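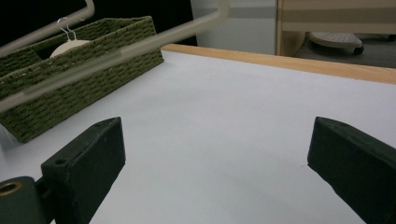 Open containers kept on tables are treated in this section as a separate group from those kept on shelves, on the floor, or inside cupboards. In the interviews, people spoke of a table basket as a stopping place. Things went into it on the way to somewhere else, and many of them stayed. A container was coded as a table container if it stood on a surface used for eating, working, or sorting, and if the household said it was there on most days. Material and shape were coded separately from use. The olive green basket in Figure 1 was coded as rectangular, woven, and soft-colored, and the table as pale with a contrasting edge, after the strip of light wood along its far side. Neither code says anything about what a household keeps in the basket or how often it is moved.

The distinction between woven and smooth-walled containers was added after the pilot visits. Our first code sheet had only "basket," "box," and "tray," and the two coders used these words differently. Ailsa Urquhart coded any container with a textured wall as a basket. Davina Dalgleish kept the word for containers with handles and put the rest under "box." The revised sheet drops all three words and asks about wall (woven, smooth, mesh), outline (round, rectangular, other), and top (open, lidded). Agreement between the coders was checked on the pilot records before the main visits began, and disagreements that remained were settled by discussion. Braided cord was a common cause of disagreement and was assigned to the woven group whether or not a frame could be felt under it.

The main visits took in 80 households in Ravatlow and Falby. Each household was asked to name every loose item on or in its table containers and to say where the item belonged. This gave some 2000 entries. Once repeat entries and items that the household could not identify had been removed, 1821 remained, and these are the entries used in the rest of the paper. Of these, 1348 were in a container at the time of the visit. The others were lying on the table beside one, or partly under it, and were counted with the container if the household described them as belonging to the same pile.

Households did not always agree among themselves about where an item belonged. Where two adults were present and gave different answers, both answers were kept and the item was marked as disputed. Chargers, spare keys, and children's school papers were disputed more often than anything else. Pens were hardly ever disputed, although few people could say where a pen should go other than "in there." We took this to mean that for some items the table container had become the proper place, and we added a code for it (see Section 4.1). An item given this code was not treated as out of place in the later analysis, even if the same kind of item was treated as out of place in another home.

Wall type turned out to matter for what people were willing to put in. Several participants said they would not keep coins, pins, or anything sticky in a woven container. Crumbs were mentioned too, mostly by households that ate at the same table. One participant in Falby had lined a woven basket with a dish towel and washed the towel with the rest of the kitchen laundry. Smooth containers took a wider mix of small items and were wiped out more often by the account of their owners, but they were also described as looking messy sooner. Participants who preferred woven containers tended to talk about how the container looked from the doorway or from a chair. Participants who preferred smooth ones talked about finding things.

The color of the table was recorded because of a remark made repeatedly in the pilot. People with pale tables said that loose items "showed," and that they cleared them sooner for that reason. Dark or patterned tables were said to hide small things until someone wanted to sit down. We can't test this claim with one visit per household. We did ask when the table had last been cleared completely, and the answers are given by table color in Section 4.3, but they rest on memory and should be read with that in mind. A raised or contrasting edge was recorded for a different reason. Some participants used the edge as a guide when pushing containers back to make room for a meal, and lined the long side of a rectangular container up with it. Round containers were moved to a corner or off the table altogether.

Position was harder to code than we expected. The Renaud checklist, which we had planned to use without changes, divides a table into a middle and four sides. It assumes that the table stands clear of the walls, and in many of the smaller kitchens it did not. We replaced the sides with "near" and "far," taken from the seat that the person being interviewed usually used, and kept left and right as they were. A container at the far left for one member of a household could be near at hand for another, and this was sometimes the explanation for who filled it. In larger households we took the seat of the adult who did most of the clearing.

Ready-made organizers with fixed compartments were left out of the table container group. They were present in only a few homes, and most of those were from the Sarkent line, which has removable dividers that owners had put in different places or thrown away. Once the dividers were gone, the organizer was coded by its wall, outline, and top in the same way as everything else. Fruit bowls were included if they held anything besides fruit. Bread baskets were included on the same terms. Laundry that had been set on the table for folding was left out, along with whatever it had been carried in, unless the household said that it usually stayed there overnight.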